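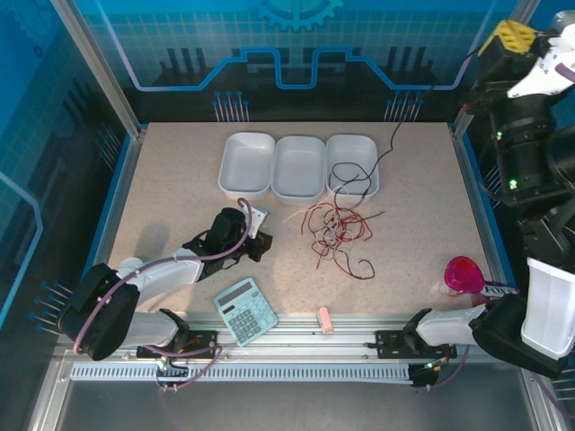
Sorting Small Items Into Trays: Frequently Asked Questions

Search this site Enter keyword Go Clear
Last updated: June

Which tray layout should I start with?
Three open trays of the same size, placed side by side along the back of the table. The three white rectangular trays in the photo follow this layout. Identical trays can be swapped, stacked and washed without checking which one goes where. The front of the table stays available for unsorted items.

What goes in each tray?
Our default assignment, left to right, is desk items, cables and wire, and everything else. A calculator and an eraser both go left. A bundle of loose wires goes in the middle. A plastic cup goes right until it can be taken to the kitchen. You can change the order, but write it down and keep it for the whole session.

Do the trays need lids?
Not during sorting. Add lids only for storage, or when trays will be carried between rooms. The Flestari shallow tray is sold without a lid; the Dramau tray of the same footprint has a snap lid that fits both.

Rounded or square corners?
Rounded. Erasers, clips and crumbs come out of a rounded corner with one wipe. Square corners hold slightly more, but the difference matters only for boxed items.

How should I handle a tangled bundle of wires?
Do not drop it into the tray as it is. Find one free end, pull it back through the bundle, and lay it straight. Repeat until the strands separate, then group them by color. Red with a few white and black strands is a common mix and sorts quickly. Coil each group loosely and secure it with a reusable tie. If a knot will not open within a minute, set the bundle aside and finish the other items first.

A cable runs across one of my trays. Does it matter?
Yes, if the cable is in use. Reroute it behind the trays before filling them. A cable lying over a tray gets buried, and lifting the tray then pulls on whatever is connected. If the cable is part of the clutter, treat it as wire - middle tray.

Where should a calculator be stored?
Flat, buttons up, with nothing heavy on top. If it will be stored for more than a season, remove any replaceable battery.

Can erasers share a tray with plastic items?
For a short time. Over months, some erasers soften certain plastics and leave a mark. Wrap the eraser in paper or keep it in its sleeve.

Should cups stand upright or lie on their side?
Upright, in a tray or out of it. A cup on its side rolls when the table is bumped. Empty it before moving it.

What kind of label works best?
A small white label with dark lettering, placed on the front wall of the tray. Amrani removable labels come in rolls of 1000 and in sheets of 26. For three trays, buy the sheet.

My tabletop is speckled and I keep missing small parts. Any advice?
Lay a plain sheet of paper in the unsorted area and work on that. The Dremby desk mat does the same job - choose the plain version.

How often should the trays be emptied?
When any tray is full to the rim, or every 13 weeks, whichever comes first. Empty the right tray first. It collects the items that belong in another room.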